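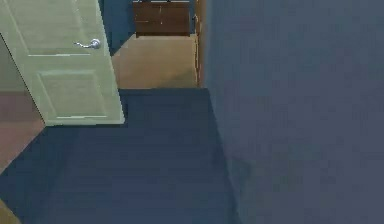
Dekora仿真场景里的门口:绿门开着,右手边是灰蓝色的墙,往里是浅棕色地面和一个深棕色木柜。

Ostix招人:开门机器人的日常维护和仿真标定(Badurside现场,招2人)

发布于2022年10月29日

大家好,我是Ostix现场组的,平时管的就是Badurside这台开门机器人,从轮子管到夹爪,从电池管到仿真里那扇门的铰链阻尼,全归我。现在活儿越来越多,一个人真的忙不过来了,终于批下来两个名额,高兴得我当天晚上就开始写这个帖子!HR那边有一版正式的,两百来字,写得很规整,可是看完还是不知道每天要干嘛,所以我自己写一版长的,想来的朋友慢慢看。

先说机器。一个四轮移动底盘,上面一根立柱,立柱上装一条六轴臂,末端是两指夹爪,腕部有力传感器和一个深度相机。它的任务听起来特别简单:走到门前,找到把手,压下去,把门推开或者拉开,然后穿过去,别刮着门框。做过的人都知道这里面有多少坑。把手松一点紧一点,门底下那条密封条老化没老化,地毯让轮子打滑多少,全都会影响。我们在Badurside搭了一个测试工位,有一面可以换门的隔断墙,几扇内门轮着装,机器人白天大约开门200次,所以磨损来得很快,东西坏得也很快,维护这块就成了一份正经的全职工作。

然后是仿真。我们用的房间场景叫Dekora,是组里自己做的一套,门、墙、地面、柜子都能换颜色换尺寸,把手的样式也能换。新的控制参数先在Dekora里跑,跑稳了再上真机。上面那个门口是我最常打开的一个,银色的杆式把手配圆形底座,门是带线条的镶板门。它渲染得糙一点,画面有点糊,对我们来说够用。我看重的是几何和物理:门轴在哪儿,把手转轴离门边多远,门扇转起来有多沉。这些数要跟真机工位上的门对得上,对不上的话,仿真里跑得再漂亮,一上真机就顶着门框哼哼唧唧地报过载,我听那个声音听得头皮发麻。

所以这两个岗位,一个偏机器,一个偏仿真标定,但我希望两个人都能互相顶班。下面分开讲。

岗位一:现场维护

早上到了先别急着开机。我的习惯是先绕机器走一圈,手摸一遍轮子,看有没有缠地毯纤维(缠得特别快,尤其是换了新地毯的头几天),再看臂上的线束,第四轴和第五轴之间那一段最容易磨,那里套了一层编织护套,护套起毛就要换,看见里面的线皮再换就晚了。急停按一次,松开,确认驱动器真的断电又真的恢复。然后上电,等控制器自检完,让臂回零位,看零位标线对不对得上。

零位这事我多说几句。我们的臂用的是绝对编码器,按理说断电不丢位置,但是今年一月那次碰撞之后,第三轴拆过一次减速器,装回去以后偏了一点点,偏得很小,肉眼看标线都是齐的,结果夹爪到把手那里总是高出来一截,有时候抓得住,有时候从把手上面滑过去。我当时先怀疑相机,标了又标,标了好几轮,最后才想起来去看第三轴。现在工位边上有一个定位块,是Hämäläinen那边帮我们加工的,每周把夹爪里换上探针,去碰定位块的几个面,读数跟记录本上的基准比。超了就重新标,别犹豫,也别想着“明天再看看”,这句话我跟自己说过太多次了。

夹爪是坏得最勤的部件。指尖的软垫会被把手磨出一道沟,沟一深,压把手的时候就打滑,力曲线上会出现一个小台阶,看熟了一眼就认得。换软垫很快:夹爪张到最大,切到维护模式,拆指尖螺丝,旧垫撕掉,胶面擦干净,新垫贴上去,压住等胶固定,装回去,重新设一次夹爪的全闭位置。最后这一步最容易忘。忘了的后果是控制器以为指尖已经碰上了,其实还留着缝,然后把手就抓不紧。我自己忘过,Martti也忘过(他让我别写,我还是写了)。

底盘这边,小时计现在走到2,278,已经到了该做一次大保养的时候。计划是等新同事到岗以后一起做,正好当培训:拆轮子,检查轮毂轴承,换一组驱动轮的包胶,清理电机散热口,把底盘和立柱之间的螺栓全部按力矩表重新紧一遍,画上新的标记线。你要是喜欢拆东西再装回去,而且装完桌上不会多出螺丝,那这几天你会过得很开心。

电池也归你管。两块轮换,充的那块放在防火柜里,换下来要等凉了再充,每次记一下充满以后的静置电压。记录本是纸的,对,纸的,挂在工位旁边的钩子上。我试过用平板,手上有油的时候点不动,后来大家又回到纸上了。每天下班前把纸上的内容拍照传到共享盘里就行。

门和隔断墙也算在维护范围里。铰链要上油,锁舌要检查,把手回弹弹簧松了要换,换完门要用塞尺量门缝,填到那张门的卡片上。这张卡片很重要,因为仿真那边的同事要靠它更新Dekora里的参数。换门的时候一定两个人抬,机器人停在黄线后面,底盘断电,钥匙拔下来放自己口袋里。这条没得商量。

岗位二:仿真标定和参数对齐

这个岗位在电脑前的时间多一些,但是别以为可以不下工位!我见过很厉害的仿真工程师,门轴阻尼拟合得飞快,可是从来没用手推过那扇门,不知道门快关上的时候有一股气把它顶住。我的要求是每标一扇门,先自己去推十来分钟,慢推,快推,推一半松手,看它往哪边走。

具体的流程是这样的。维护同事换完门,填好卡片,你拿到卡片以后先更新几何:门宽,门厚,把手高度,把手转轴到门边的距离,门框净宽。然后让真机跑一组慢速开门,录下腕部力和门的角度,导出来,在Dekora里用同样的轨迹跑一遍,把两条曲线叠在一起看。铰链摩擦,阻尼,把手弹簧刚度,锁舌脱开那一下的力,一项一项调。调的顺序我建议先把手,后铰链,先把锁舌脱开那一下对上,后面的曲线就好调得多。拟合脚本是现成的,但是脚本有时候会给出一个看上去很美、物理上完全说不通的结果(比如铰链摩擦为零,阻尼大得像在水里开门),这时候要靠你的判断把它拉回来。

相机这边也要你管。腕部相机和夹爪的手眼标定,真机上每两周做一次,指尖拆装过也要做。仿真里相机的位姿跟着真机更新,视角不一致的话,把手检测的偏差就没法比。把手是金属的,会有反光,真机上下午太阳从侧窗进来的时候深度图在把手那里会破洞,我们现在的办法是拉帘子,很土。谁能想出更好的办法我请吃饭,请两顿也可以。

还有一块是穿门。门开了以后底盘要过去,臂得收回来,门得撑着别弹回来。在仿真里,最容易出问题的是贴着墙走的那一段,底盘转角稍微早一点,立柱外侧就擦到门框上。我们在规划里留了安全余量,余量设大了它干脆站在门口不动,设小了就擦。这个数每换一扇门都要重新看一遍,地面材质从地毯变成硬地的时候也要看,轮子过交界那一下里程计会跳。你会花很多时间盯着门口那一小块地方,反复看同一段过程,耐心要好。

夜里服务器会自动跑一批仿真,早上来了第一件事是看失败的那些。别只看成功率!我最烦的就是有人甩给我一个百分比就走了。要点开看,是抓空了,是没压到底,还是门开了一半被自己的肘部挡住了。分好类,写几句话,发到组里,有值得在真机上复现的就跟维护同事约时间。

跟谁一起干活

直接带你的是我,技术上拍板的是Martti Tuominen,他管整个Badurside现场。Martti话不多,问问题很细,面试的时候他可能会盯着你说的某一个小地方一直问下去,别慌,他对谁都这样,答不上来就说答不上来,他反而喜欢。机加工找Hämäläinen,他们离得近,图纸画清楚的话来得挺快,图纸画不清楚的话他们会打电话过来(用芬兰语,语速飞快,我到现在还是听得半懂不懂)。

组里日常说英语,中文同事有几个,午饭那桌基本讲中文,这也是我用中文再发一遍的原因。芬兰语不会没关系,公司有课,上班时间去上,我上到第二期了。

我想找什么样的人

先说岗位一。机电、自动化、设备维修这类背景都可以,学历我不太看,在工厂里修过机械臂或者AGV的特别欢迎,修过数控机床、电梯、自动门的也欢迎(修过自动门的请一定投!我有好多问题想问你)。要会用万用表,看得懂电气图,会用力矩扳手而且真的会去用。能写清楚一条故障记录,什么时候,什么动作,报了什么,你动了什么,动完怎么样。记录写得好的人我会非常珍惜。

岗位二要会Python,C++能看能改就行,用过任何一种物理仿真引擎都可以,Dekora的接口我来教。系统辨识或者参数拟合做过一点最好,没做过但是力学基础扎实也行。ROS要熟。Linux下自己能把环境弄起来,弄坏了也能自己收拾。

两个岗位都有体力要求:能蹲能跪,能搭手抬门。工位里面穿安全鞋,公司发。长头发扎起来,首饰摘掉,戒指也摘,轮子旁边尤其要当心。

不合适的情况也提前说。如果你想主要做深度学习模型训练,那我们另一个组更对口,投这里你会觉得闷。如果你希望完全远程,也不行,机器在Badurside,门也在Badurside,岗位二一周可以有一天在家,岗位一基本都要在现场。

待遇和时间

试用期税前每月2,145欧元,转正以后按级别重新谈,有经验的人可以直接跳过这一档,面试的时候讲清楚就好。单程交通有补贴,午饭补贴另算,职业医疗按公司标准走。工作时间比较灵活,十点到三点要在,其余自己安排。偶尔有客户来看演示,那几天会忙一些,加的班可以换成休假,我会盯着你去休,积着不休我也会唠叨。

希望一月能到岗。底盘大保养就在等人,早一点更好,有通知期走不开的也可以商量,别因为这个不投。需要办工作居留的我们出材料,流程我自己走过一遍,哪一步容易卡我都能告诉你。

前几周会怎么过

第一周不碰示教器,先跟着我走早检,看我换软垫,看我做定位块检查,把安全培训做完,考过了给你钥匙。第二周开始你来做,我站旁边。岗位二的同事第一周也一样走早检,然后我会给你一扇已经标好的门,让你假装没标过,从头标一遍,再跟我的结果对。对不上也挺好,上一个来实习的同学就是这么找出来我把一扇门的把手高度抄错了,挂在那里好几个月,我自己一直没发现。

第一个月末你会独立值一次班,白天的开门测试从早跑到晚都归你,出了故障你先判断,我在隔壁,喊一声就过来。常见的几种我都写在工位手册里了:把手抓空先看软垫和全闭位置,再看手眼;压把手过载先用手压一下,感觉弹簧是不是卡了;底盘到门口停住不走先看激光雷达的罩子脏不脏,再看余量设置;臂中途停下报通信超时,先晃一晃立柱底下那个插头,晃完如果好了,别就这么放过它,把插头拆下来看针脚,写进记录。手册里有些地方是我半夜写的,语气不太好,欢迎你来改。

怎么投

简历发给我们就行,PDF,中文英文都可以,从公司招聘页面的投递入口进,职位那一栏选Badurside现场,备注写“维护”或者“标定”,两个都想试就都写上。求职信不强求。但是我特别想看到一样东西:写一段你修过或者调过的某一个具体的东西,什么毛病,你一开始猜错了什么,后来怎么找到的。机器人当然好,洗衣机、自行车变速、家里关不严的门也都算。长短随意,有照片或者曲线图就附上。

面试先是视频聊一次,我和Martti都在,之后请你来现场半天,路费我们出。现场那半天会让你动手,岗位一是在一个拆下来的夹爪上找问题,岗位二是给你一组录好的力曲线,让你讲讲看到了什么。带上你习惯的工具或者电脑都可以,我们这边也备着。结果一周之内给答复,不合适我也会回信,会写原因。

几个已经有人私信问过的:

可以带实习生吗?这一批不行,我一个人带两个新同事已经到头了,明年再看。

没有机械臂经验,只修过产线上的气动设备,能投吗?能,请投岗位一,气动那套排查思路拿过来很好用。

Dekora以后会公开吗?还没定,场景里的门和柜子我个人是很想放出去的,等Martti点头。

住在市区过来远吗?有公交,站牌就在园区门口,冬天下雪会晚点,我的经验是提前一班出门。骑车也可以,楼下有棚子。

有别的问题在帖子下面留言就好,我一般晚上回,白天手上多半有油。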